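September, workshop book, bench 2 side
Entry by Ustyna Sydorenko
Cloth, cups and cubes for the Jondetti set

Started 8:40. Carrying on from the previous pages, where the canvas got dropped for being too stiff to fold into the bag. Question for this entry is which white cloth goes into the set, and whether the yellow and the green still look right once they are lying on it. The cloth is the play surface and also what everything gets bundled up in, so it has to lie down reasonably well after being scrunched, and it has to wash.

Cloth first.

Holst sent swatches of everything they have in white or near white. I threw out the fleece and anything with a shine to it before starting. The ones worth keeping are pinned to the board by the sink with their numbers on masking tape. Please don't move the pins, the numbers are on the tape and the tape does not stick well to cotton.

Washed all of the pinned ones at 60 with the plain powder from the cupboard, no softener. Measured before and after along the long side with the steel rule. The plain weave cotton shrank the most. The cotton and polyester mix barely moved. The twill came out in between, but it twisted, so a square cut from it is no longer square. I could live with the shrinking by washing the cloth before cutting it. I can't do anything about the twist. Twill is out.

Dried flat on the rack, not the line. Last time we used the line and got peg marks that stayed through ironing, and then spent half an afternoon arguing whether they were a fault in the weave.

Fold test: each swatch folded in four, pressed under the big catalog for an hour, then opened and left alone. The mix opens up again and goes nearly flat. The plain cotton keeps its creases and has to be smoothed by hand, and even then it stays a bit lumpy. I expected to mind that more than I do. With the cotton the folds are soft and wide and a cube stands on them well enough. With the mix the creases are fewer but sharper, and the cube rocks on them.

Also tried the cotton ironed. Looks very nice for as long as it takes to put it in the bag. No point judging it ironed. From here on all checks are done on cloth that has been in the bag and shaken out once, the way a customer will have it.

Stain test, same two swatches: tea, tomato, washable marker, a grass stain from outside the loading door. Left overnight, washed at 60 again. Tea gone from both. Tomato gone from the cotton, faint ring on the mix. Marker gone from both. Grass still there on both, a little less on the cotton. Kernach asked for a stain card in the file, so the swatches are stapled to a card and the card is in the tray marked Jondetti. The tomato ring is easier to find if you hold the card at an angle.

Hem. Tried a double fold hem on the cotton, 16 mm, and it makes a ridge the cup catches on when you slide it off the edge. Tried a narrower one and it is better, but the corners come out bulky. Overlocked edge with no hem lies flattest and looks cheapest. Have not settled this. Leaning toward the narrow hem with the corners mitered, which takes longer, so I need to time myself on a few before promising it.

Cups.

The yellow has been through Prevolico once already. We sent the order back because it was too bright and too close to a bath toy. The new one is the mustard, recipe on the inside back cover of this book. I like it much more. Things to note about it:

The color goes darker where the wall shades itself. On the flat color chip it is a clear mustard, but in the cup it drifts toward olive as soon as you look inside. This bothered me at first, and I mixed a small batch with less of the brown to compensate. The batch looked right inside and sour on the outside. Went back to the recipe as written.

Checked the rim with a fingernail all the way around. One cup from the bag had a raised line on the rim, which I took off with the scraper. Put it aside with a dot of tape on the base so that it doesn't end up in a sample set. If more turn up like that, tell Prevolico, and put the cups in the reject bin with the lid, not the open one, which is for cubes.

Nesting: cups stack easily because of the taper, and come apart without a fight. Left a stack in the cold store overnight and they still came apart. Left another on the radiator shelf and those stuck slightly, enough that I had to twist. A child could do it but might not want to. Will try again with a piece of tissue between, which I would sooner not have to put in the box.

Cubes.

Green is the only one I looked at properly today. Red and blue have not come. The green is a light lime and it is the loudest thing in the set by some distance. In the tray with the wooden pieces it looked wrong, and I wrote "tone down" on the sheet. I have now crossed that out, see next part.

Edges are fine in the hand. Corners could be a touch softer. I rubbed one corner down with fine paper to see, and it lost its crispness without feeling any friendlier, so leave them.

One thing on size: the cube goes into the cup and comes out again when tipped, but only if it went in straight. Put in on a corner it wedges, because the wall narrows. Not a safety matter. It is annoying, though, and the game card asks for exactly this, dropping a cube in the cup. Either the card changes or the cube gets smaller. I'm for changing the card, as a smaller cube has to go past the small parts gauge again.

Colors on the cloth.

Used the cotton, shaken out once, on the long bench. Looked at it in the morning by the window and again with the ceiling lights on, with the blinds down. The white is not one white. Any dip in it goes gray, and in some light the shallow ones go a bit blue. On the mix this hardly happens since it lies flatter, and I thought that would be in its favor. But next to the mix the mustard looks dirty. Next to the cotton it looks like a color someone picked.
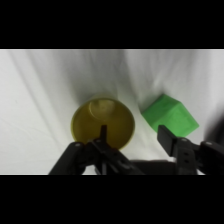
Yellow holds up best when the cup stands open end up, and that is how I want it shown on the box insert. You get the paler rim, then the darker inside, then the light disc of the base, so one plastic gives you several yellows and the gray of the folds behind it does no harm. The lime cube beside it, with just a short gap of cloth between them, is the stronger color and still doesn't kill the mustard. I had worried about that. Even tilted over, the cube shows its faces clearly, the top a touch lighter than the rest, and it doesn't need to be set square. So the note about toning down the green is withdrawn. Long folds in the cloth are fine too, and I would not smooth them out for the insert.

Tried the same pair on the mix afterward, same spacing, for comparison. Flatter and tidier, and the green looked harder. Also tried the cup upside down on both. Upside down it is a lump of mustard and you lose everything that makes it look like a cup. Not to be used that way on the insert, whatever the layout people prefer.

Then put the natural (unbleached) swatch underneath, mostly to be able to say I had. The mustard sinks into it. The green is nice on it. Can't have one without the other, so white stays.

Decision as far as it goes: plain weave cotton, white, washed before cutting. Hem still open. Cup in mustard to the existing recipe. Green unchanged until the other colors are here and can be seen together with it.

Quantities. Kernach wants a first run of 500 sets. Holst will not hold the cotton for us without an order, and the shade may differ from roll to roll, so all the cloths should come out of one delivery. I have asked them to confirm the width after washing and not off the roll, which they did not enjoy. Until they answer I can't say how many cloths we get across the width, and the cutting plan on the previous page should be treated as a guess. I have penciled a line through it but left it readable.

Left to do:

- time the mitered hem on a few cloths, start to finish, including threading up
- radiator shelf test again, with tissue and without
- rewrite the game card line about dropping the cube in, pass it to Kernach before it goes to print
- ask Prevolico for the rim line to be checked on their side
- wash the grass stain swatch once more, cold this time, and add the result to the card
- red and blue cubes on the cotton when they come, same bench, both lights

Bag not touched today. The cord is still too short, and the spare cord is in the drawer under the iron.

Stopped at 4:15. Cloth left out on the bench under the dust sheet, please leave it unfolded.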